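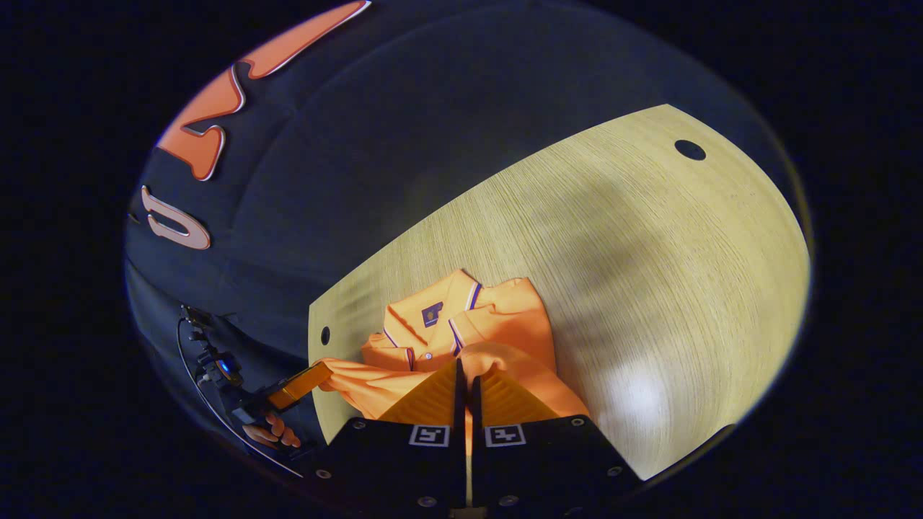 Parveen Saha
31 Aug, 13 replies, moved from Kitchen and Laundry

Have you tried simply not washing them with anything else? I only ask as the title says "colour run" and the post says nothing on what was in the drum.

mossy_gate (original poster)
Fair point, I was cross when I typed it. Full version: my son works weekends at a garden centre and gets through bright polo shirts at a rate I can't explain. One went in at 40 with a school shirt, two pillowcases and a tea towel from Mastavus that I was fond of. Everything pale is now the colour of weak squash. It has all been through again with ordinary powder and come out the same, only cleaner. Can I get the dye out, and is there any way of stopping it next time, short of the boy getting a job somewhere that wears grey? The water here is very hard, if that matters.

Parveen Saha
Right. Don't tumble dry or iron any of it until you've finished, heat makes dye much harder to shift. Keep it damp if you can. Then get a colour run remover (the supermarket one is fine) and check the labels, as the stronger sort is for whites only and will have the pattern off your tea towel as well.

Soak in a bucket, as hot as the labels allow, for as long as the packet says. Rinse, look at it in daylight, and do it again if it's better but not right. My pillowcases took two goes. The school shirt will probably be part polyester, and polyester doesn't hold on to this sort of dye very well, so that one should come up first.

For next time, wash anything new and bright by itself for the first few washes, inside out, at 30. To find out if it's still bleeding, wet a bit of the inside hem and press it hard with a white hanky. Colour on the hanky means it goes in alone. Those colour catcher sheets do help, but I'd treat them as a seat belt - nice to have, no excuse for driving into a wall.

kettle_on
vinegar. a cup in the drum, sets the dye. my nan did it for years

Parveen Saha
It doesn't set modern dyes in cotton, sorry to your nan. It won't do the rubber seals much good either.

kettle_on
her machine lasted 18 years

dunnock
No idea about the dye but we had the same with a red football kit and ended up buying a packet of dye and doing all the pillowcases red on purpose. Looked quite smart. The inside of the machine was pink until October, so run it empty on hot before you put a vest in.

mossy_gate (original poster)
Two soaks done. School shirt is white again, pillowcases are cream if you're feeling generous. The tea towel is going under the sink with the shoe polish.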